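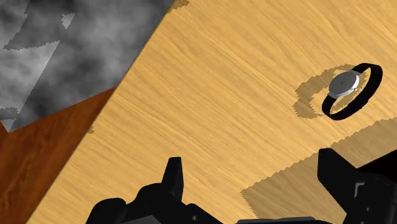

Dandach Resistance Bands, set of five
Reviewed by Sigrun Åberg

Price: £28
In the set: five loop bands, door anchor, two handles, drawstring bag, printed exercise card
Longest band: 1.2 metres
Guarantee: one year, bands only

Every maker of resistance bands says theirs will replace a gym. Dandach says it twice on the packet and once more on the exercise card. I've used this set four mornings a week since April and I still pay for my gym, so make of that what you like.

What the maker claims

The heaviest band is sold as giving 20 kilos of pull. It may well do, at full stretch, with your arms over your head and your feet planted. At the bottom of a squat it gives you very little. That's true of all bands, but most shops leave it off the page and I'd sooner have it on ours.

The card promises a "full body burn of 500 calories" per session. No length of session is given and no body weight either. Ignore it.

The bands are also said to last 1,000 stretches before losing any strength. Isamu Katayama, who looks after our returns, would like to know who did the stretching. He has had three of the lightest bands back with small splits near the seam, all from people who hooked them round a rough gatepost or a brick pillar. The two heaviest haven't come back at all so far.

How they are in use

The middle three are the ones you'll pick up. They suit rows, presses and shoulder work, and they don't roll up your thigh as badly as the Murakami loops we used to stock. The lightest is fine for warming up or for coming back after an injury, if your physio agrees. The rubber smells strongly for around a week – leave them out of the bag by an open window.

The handles are decent. The grips are foam and will go the way foam goes. The door anchor works on a door that closes towards you and shuts firmly. Don't trust it on a sliding door or a cupboard, whatever the drawing on the card shows.

Who should buy them

People who travel, people with no room for weights, and anyone who already knows a few exercises and wants to keep ticking over. If you're after serious size or strength, save up for a pair of adjustable dumbbells. The Zornau ones cost a good deal more, and they still weigh the same at the bottom of the lift.

We've been asked about the Godness bands, which come in nicer colours. I tried a set. They are thinner, the handles are sold separately and I couldn't find a guarantee.

Care

Wipe with a damp cloth. Keep out of the sun and away from radiators. Look along each band before you use it and throw it away if you find a nick.

Contains natural latex. Not suitable for anyone with a latex allergy.

Spare handles and door anchors are sold on the accessories page.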